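Ticket: grippers drop out of sync mid-fold, left one slow to close
Product: Sidix hand-held gripper pair, rental kit
Status: open, waiting on Aitken
Opened: Fri 13 April
Site: Osusholm, bedroom setup

Problem

Pair starts fine. After a while the left unit closes late compared to the right. Not every time. On thin stuff like t-shirts you'd never notice, on jeans it matters because both ends need to lift together or the legs twist and you start over.

We have the kit on a 30 day trial from Jimgate and need to decide by June if we keep it, so would like to know if this is a bad unit or just how they are.

What we're using it for: folding clothes on a bed, one person, both hands. Fold, stack, repeat. Nothing fancy. Firmware is whatever it shipped with, the update page on the Jimgate site wouldn't load for me.

Log

Entry 1. Charged both overnight. Cold start, paired first try. Ran denim only, laid flat on the mat, since that's where it acts up. 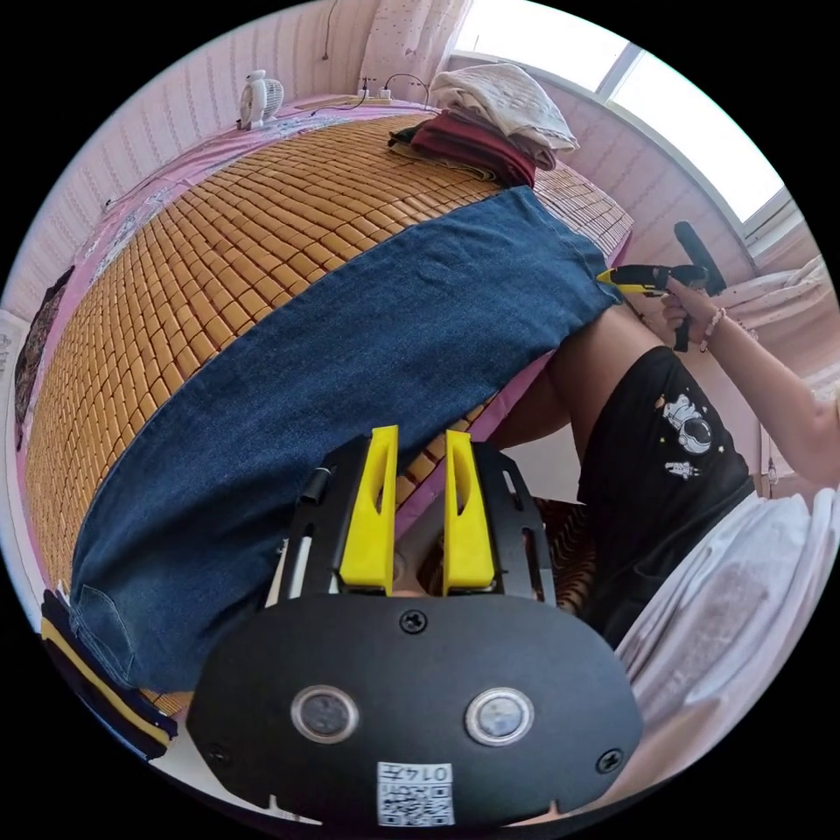 First 15 folds no trouble at all. Then a lag on the left, maybe half a second, feels longer when you're holding it. Squeezed again and it caught up. Went away for a few folds, came back. Light on the dock stayed green the whole time so as far as the kit is concerned nothing is wrong.

Entry 2. Tried the stuff in the help article:
– restarted both, left one first
– forgot the pairing and paired again
– wiped the fingers with a dry cloth
– moved the dock off the floor and onto a chair

Re-pairing helped for one round. The rest did nothing I could see. Article also says to "check the spring seat" but doesnt say where that is or what it should look like. Please add a picture to that page.

Entry 3. Swapped hands, so the slow unit went to the right. Wanted to rule out me. Lag followed the unit, so it's the unit. Or its battery.

Grip itself is good btw. Holds a waistband fine, belt loops and all, and the yellow fingers don't leave marks on the fabric. 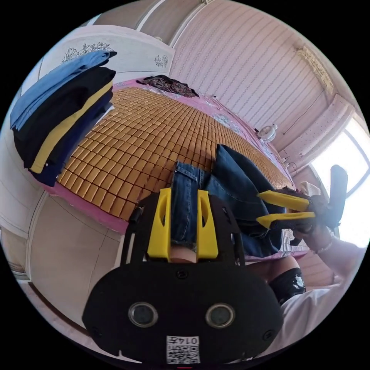

Charge was at 50 percent on the slow one by then and the other had barely moved. Same charger, same night, same amount of use. That looks off to me. Can someone tell me what the normal drain is? The sheet in the box only gives a number for standby.

Entry 4. Reply from Aitken support, pasted short: sounds like the trigger sensor needs recalibrating, hold the trigger closed while powering on, wait for 2 beeps, let go. Do it on a flat surface with nothing between the fingers.

Did that. Got one beep the first time, nothing the second. Third try got both beeps. So the steps work but you have to be quick letting go, and the sheet should say so.

Entry 5. Went back to jeans after the recalibration. Picking up by the folded edge instead of the waistband, and with other clothes piled on top, to put some weight on it. Better. Lag is still there if you look for it but short enough to work with. Thick folds are where I expect it to come back, the fingers have to open wider and it seems to think about it first.

Also noticed the housing gets warm near the bottom after a long run. Not hot. Mentioning it in case it goes with the battery thing. 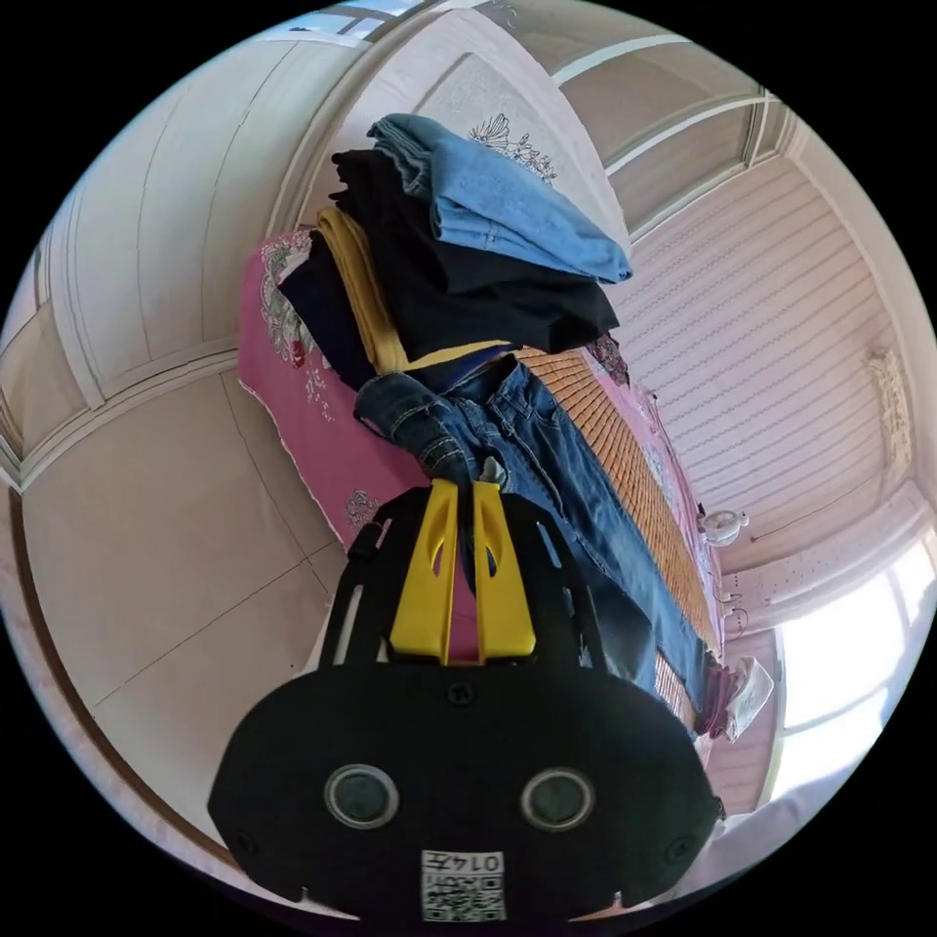
Still open

Battery drain on the slow unit. No answer yet, asked twice.

Whether Jimgate will swap one unit or wants the whole kit back. Would much rather swap one, we have the other set up how we like it.

Spring seat. Where is it.

Does the trial clock stop while this is open? Already lost days to testing.

Workaround for now

Recalibrate before every run, re-pair if it lags twice in a row, heavy denim first while the charge is high. Leave shirts for the end. Will add to this ticket if the drain gets worse or if I ever get that update page to laod.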